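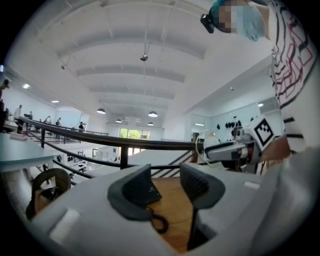 The first thing Raymonde MacDonald hands me in the Clomton workshop is a tool that looks like a cross between a barbecue tong and a video game controller. "Squeeze it," she says. I squeeze, and two fingers close on the corner of my notebook so gently that the page doesn't even crease. Then they hold it, and I can't shake it free. I try for longer than is polite.

The tool is called Gatis, and it was designed and put together by a group of people who mostly have day jobs in other things. MacDonald repairs dental chairs. She started the project at her kitchen table in Nornard with a broken desk lamp, a bag of bike spokes and a secondhand 3D printer that could only print in one color. The idea was to make a gripper that a person could carry around and use like a hand, record what it did, and then put the same pair of fingers on the end of a home-built robot arm. The arm learns from the recordings. You fold a towel, or stack cups, or put the lid on a jar, over and over, and later on the arm has a go at it too.

I knew that people were doing this in university labs. I had no idea you could do it in a shared workshop, upstairs, between the sewing tables and the laser cutter, on a budget that would barely cover a decent mountain bike!

The fingers are where most of the love has gone. MacDonald has a shoebox of rejects, and she lays them out for me in order, oldest first. Number one is flat and hard and shiny, and it dropped everything. The next few have foam glued on. After that come the soft ones, printed in a rubbery filament that took weeks to get right, because it soaks up moisture from the air and then spits and strings all over the print bed. (The fix was a food dehydrator from a yard sale. It lives under the bench now and still smells a bit like apple.) Version 9 was the first to have ribs on the inside face, and it was the first that could pick up a grape and a wrench one after the other without any change to the settings.

"Ribs were a total accident," MacDonald says. "I had the layer height set wrong and the surface came out like corduroy. I was going to throw it away. Then I picked up a wet glass with it and thought, oh, hello."

They are on version 12 now, and people keep making their own variations. There are broad pads and narrow ones, tall ones, ones with a rounded tip for getting under the edge of a plate. Everything clips on with the same two screws, so you can try a new pair in the time it takes to make coffee. I tried four pairs in one morning and have strong opinions about all of them.

Then there are the cubes. Stick a black-and-white marker pattern on something and a camera can work out where it is and which way it's tilted, and it costs next to nothing – printer paper and a glue stick, if you're careful about bubbles. The first batch of markers was printed on glossy paper and worked beautifully until somebody turned on the overhead lights. Matte paper only now, there's a note about it taped inside the supply cabinet door, underlined three times.

Cables are the other long-running argument. Early on, the team used whatever was in the drawer, and a straight cable would catch on a table edge right in the middle of a good recording. One camp swears by coiled cable, which keeps itself tidy and stretches when you reach. The other camp likes a thin, light one that you hardly feel at the wrist. I've used both and I'm with the coil people, though I admit my wrist was tired by lunch.

What surprised me most is how physical the whole business is. I had pictured a lot of typing. There is some, and the software side (a set of scripts called Nakpan, named after a cat) gets its own evening each month. But the bulk of the work is moving things with your hands, slowly and on purpose. You learn to approach an object from the same side a few times, then from another side. You learn not to hurry the last inch. You find out that you pick up a mug in a really weird way and have done so all your life.

Their goal for the spring was 1,000 recordings of simple kitchen jobs, and they got there in April, late in the evening, with a run of spoons. Of those, they threw out 80 for the usual reasons: a knocked camera, a dead battery, a sleeve across the lens. MacDonald would like to have kept a few of the bad ones for the party reel.

And the arm? I got to see it run after lunch. It's a funny-looking thing, all printed brackets and hobby servos, and it hums a tune when it lifts anything heavier than an apple. It reached for a yellow plastic cup, stopped, drifted left, thought about it and closed its ribbed fingers around the rim. Up went the cup. It came down on the saucer a little off center and rattled, and I yelled so loudly that a man at the sewing tables dropped his pins.

The second try missed the cup completely. The third was better than the first. By then I had my jacket off and was asking if I could stay until closing time.

If you want to build one, MacDonald's advice is to start with the fingers and leave the arm for later. Print a pair, bolt them to any kind of trigger handle you can find, and spend a week picking up things around the house. Buy more of the soft filament than you think you need. Keep your rejects in a box, with the version number written on each one in marker, and don't lend out your good hex keys.

I came home with a pair of version 12s in my coat pocket. The handle is half printed, and the printer is going in the next room as I write this. It's making a noise I don't love, so I'd better go and look.

7 min read

46 shares | 18 comments

Contact us | Copyright, all rights reserved | Back to top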